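Mullomow Tape Project
Second progress report to the Skumura Fund
Period covered: August to February
Prepared by Piroska Sárközi, project coordinator

Where we are up to

The application we sent you promised that by the end of February we would have digitised half of the Mullomow community radio collection. The collection is 1,155 cassettes. We have digitised 247. I have put this in the first paragraph so that you don't have to go looking for it, and so that I don't have to spend the rest of the report walking you towards it slowly.

The 247 are good, though. They are transferred at full quality, checked by ear from start to finish, labelled, backed up in two places and listed in a catalogue that a stranger could use. At the time of my first report we had done 31 and the catalogue was a spreadsheet with a tab called "misc 2".

Why the number is what it is

The application assumed that a ninety-minute cassette takes ninety minutes to transfer. I wrote that assumption and I would like to have a word with the person I was then. A ninety-minute cassette takes ninety minutes if it was stored upright in a cool cupboard and played twice. Ours were kept for twenty-two years in the shed behind the Gesasden football ground, in fruit boxes, under a roof with opinions about rain.

So far the main troubles have been these.

Pressure pads. The little felt pad that holds the tape to the head has fallen off in a great many of the older shells. The fix is to open the cassette, glue in a new pad and close it again. It is a ten-minute job on the shells with screws. The shells without screws are welded shut, and have to be cracked open and the tape moved to a new housing, which takes closer to forty and should not be attempted after lunch.

Mould. We set aside 104 cassettes with visible mould in the first month. They are in sealed tubs in a separate room, and I have stopped hoping to discover that it was dust. Cleaning them is specialist work. Sproģis, the firm that services our decks, has quoted for it, and the quote is attached to the financial statement, where you will find it easily by its size.

Labels. Roughly a third of the collection is labelled in a way that helps. The rest includes "Tuesday", "GOOD ONE", "do not tape over" (taped over) and a run of cassettes marked only with a drawing of a duck. The duck tapes turned out to be the complete 1987 season of the gardening hour. We are very pleased to have them and would still like to know about the duck.

The decks

We began with three decks. The plan was to run them side by side, with one operator minding all of them. Two of the decks agreed to this. The third ran slightly fast, which we noticed only when a retired shire engineer, discussing culverts, came out sounding like an excited teenager. Eleven transfers had to be done again. Those eleven are counted once in the total.

Sproģis replaced the belt in September and the motor in November. The deck now runs at the correct speed and makes a faint noise like somebody unwrapping a lolly in the next room. It doesn't reach the recordings. It does reach the operator.

We have also changed the routine. Every deck is checked against a test tape each morning before anything from the collection goes near it. It costs us twenty minutes a day and I should have insisted on it from the beginning.

What is on the tapes

I am aware that you funded this for the contents and not for the felt pads, so a few highlights.

The flood broadcasts survive. There are nine cassettes covering two nights, with the announcer reading out road closures, then names of people who were safe, then a request for someone to bring batteries to the station. At one point there are four minutes of silence followed by "Sorry about that, we had to move the desk." Several people in town had told us these tapes were lost. They were in a box marked Christmas.

The migrant women's program, which ran in five languages on alternate weeks, is much larger than we knew. We had expected a dozen tapes and have found 38 so far. I can follow the Hungarian ones myself, and they include a recipe for plum dumplings delivered with such contempt for other people's plum dumplings that I have played it to my mother twice. The other languages need listeners. We have found a good one for Maltese and none yet for Latvian.

The council debate on the swimming pool runs to fourteen cassettes. I have listened to all of them. The pool was built in the end, and I would ask that this be taken into account when my hours are reviewed.

The listening room

Part of your grant was set aside for a public listening room at the Gesasden library, in what used to be the photocopying annexe. The library has agreed to the room in writing, and the lease costs us nothing for five years. Work has not started. The hold-up is the wiring, which was last inspected by someone who signed the sheet with a smiley face.

Colour has taken up more meeting time than wiring. The original request from our side was for "something calm". Responses to this varied.
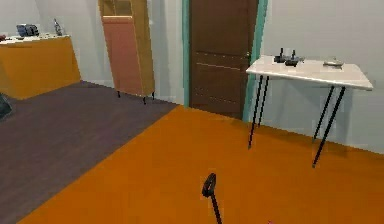
Computer render: orange floor with a dark purple-grey carpet, a tall wooden cabinet and an orange counter.

Opinions on the orange are strong and evenly divided. The library staff like it. The former station manager says it reminds him of the carpet in the old studio, and it is not clear whether he means that kindly. I have asked that the matter be settled by the end of the next quarter, mostly so that I can stop hearing about it at the bakery.

On the things that matter more for listening, we are further along. There will be two seats with headphones and one small speaker for groups. The catalogue will be searchable by program, by year and by the name of anyone we can identify. Visitors will not be able to take copies home on the spot, as we have not cleared the music on a good many of the recordings, but they will be able to ask for speech-only extracts and we will send them on.

Permissions

We wrote to every presenter we could find. Most said yes at once. Some said yes and then rang to ask which episodes, in a tone that suggested they remembered something. Two have asked to hear their programs before deciding, which is fair, and one has said no. His tapes will be preserved and kept closed, and we have thanked him.

For presenters who have died we have been writing to families. This is slow work and I don't want to hurry it. In October a woman came in to hear her father read the cattle prices. She stayed for the whole of it, and then asked if there were any more. There were six. She has now heard those too and comes in once a fortnight to help with the labels.

Money

The full statement is attached. In short, we are under budget on wages, over budget on repairs, and exactly on budget for glue. The wages are under because our second transfer operator left in November for a job with a dental plan. We advertised twice. The new operator started in January and is faster than either of us, a fact she has been gracious about.

The listening room money has not been touched. We would like your permission to move part of it into repairs until June and put it back from the wages underspend. If the answer is no, we would understand, and the third deck will go back into its box.

What we are asking for

First, the transfer between budget lines described above.

Second, an extension of nine months. With three working decks and two trained people we finished 61 cassettes in the last five weeks, and that is a pace I am willing to put my name to. I was willing to put my name to the last one as well, so I have attached the weekly log.

Third, a decision on the mouldy tapes. We can pay Sproģis to clean them all, or pick the most important and leave the rest sealed. Picking is difficult when so many of the labels say "Tuesday". My preference is to clean a first batch of twenty, see what comes back, and write to you again before spending any more.

The next report is due in August. Copies of the flood broadcasts and the first gardening hour are on the drive enclosed with the paper version of this one. The gardening hour starts very quietly, so please turn the volume down again before the theme music.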